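# Yellow tip pads vs. bare rubber on handheld two-finger grippers

**tavley_bench**

We have been running pairs of handheld two-finger grippers for demo collection, one in each hand or one each for two people. Fingers are gray with black pads and yellow tips. I want to hear from people who have tried other fingertips on clear plastic, mainly thin trays, food containers and bags. Those are the objects that give us the most trouble.

Rigid stuff is fine. With thin plastic the hard part is seeing how much you are squeezing. The wall bows in before you feel anything at the handle, and in the wrist view a clear wall against a white table has almost no edge.

What I want to know:

- Are softer tips worth it for thin walls?
- Does anyone limit closing force on a handheld unit, or do you leave it to the operator?
- White table or dark table for clear objects?

**nhajji**

Nawal from the Nollthorpe group. We went through this in March.

Softer tips helped on trays and hurt on bags. A soft tip rolls over a crumpled bag and you end up pinching air. A firmer tip with a thin edge gets under a fold. We went back to firm tips for everything and trained people to close slower.

On force, we leave it to the operator. We tried a hard stop in the trigger and it was annoying on anything heavier than a cup.

**worko_user3**

I disagree on the hard stop. We have one on our Worko units and nobody complains after the first hour. Without it, half the tray episodes have a dent in them, and the policy learns to dent trays. Mount the stop so it can be flipped out of the way for heavy objects. It takes one screw.

**nhajji**

Does it hold its position? Ours crept.

**worko_user3**

It does if you use a lock washer.

**tavley_bench**

OK, I will try the flip-out version. Some views so we are talking about the same thing. All three are from the gripper cameras on the white table.
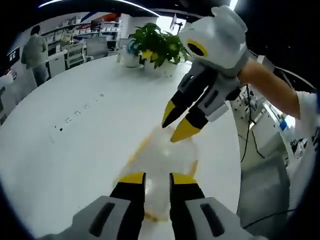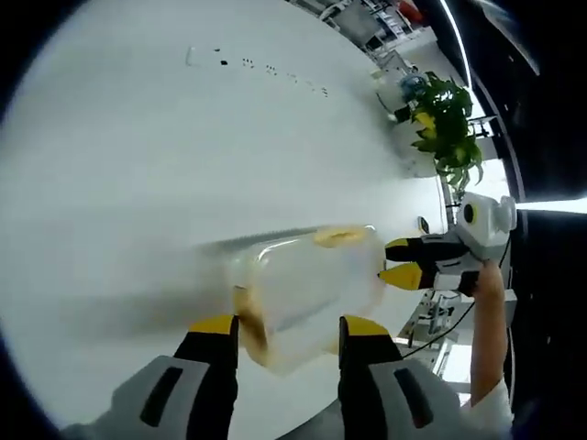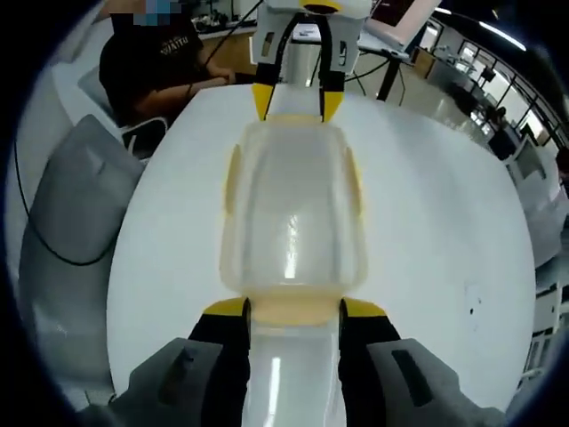

My own view after a lot of these: two grippers on one container is much easier than one. If both ends are held, neither side has to squeeze hard. The cost is that the operators have to agree on timing, and when one side lets go early the other gets a sudden load at the tip.

We logged 156 handoffs and two-sided holds with the current tips. The bad ones were nearly all bags.

**f_rahimi**

How do you define bad? We had two people labeling the same set and they did not agree on what a slip was. One counted any movement at the tip. The other only counted drops.

**tavley_bench**

Bad is a drop or a regrasp. Small movement at the tip is not counted.

**f_rahimi**

Then I would be careful comparing your numbers with Nawal's. I think her group counts movement too.

**nhajji**

We do. Forough is right, the two are not comparable. Ours will always look worse.

On the table question, I would go dark for clear objects. We put a matte gray mat down and the tray edges showed up much better in the wrist view. Glossy white gives you highlights that move when the gripper moves, and our tracker grabbed onto those.

**oldservo**

Going to argue against that. If the robot will be deployed on white tables, collect on white tables. You are making the data easy and the deployment hard. Use both if you can, but I would not take the white one away.

**nhajji**

Tracking has to work before the data is any use. We lost whole sessions.

**oldservo**

Was that tracking or exposure? We had the same thing with a wide lens and it went away once we locked exposure. Auto exposure on a fisheye with a ceiling light in view is a mess. Every time you tilt up, the table changes brightness.

**nhajji**

Could have been both. We changed the mat and the exposure in the same week, so I can't separate them.

**worko_user3**

Lock exposure first, it costs nothing. Then see if you still need the mat.

**tavley_bench**

Ours is on auto. I will lock it and do 20 runs on the white top and 20 on a gray mat, same tray, same two people. Tips stay as they are for that. After that I will swap in a set of soft pads from Nazari and repeat.

**f_rahimi**

Swap the pads on both grippers at once. If you only change one, the tray slides toward the softer side and you will be measuring that.

Also check the cable. On ours it pulled on the body during long reaches and people corrected for it without noticing. We clipped it along the forearm and the wrist angles in the logs got a lot steadier.

**tavley_bench**

Good point on the cable. Do you clip it to the sleeve or use a strap?

**f_rahimi**

Strap just below the elbow, with some slack at the wrist. Clips on a sleeve let go.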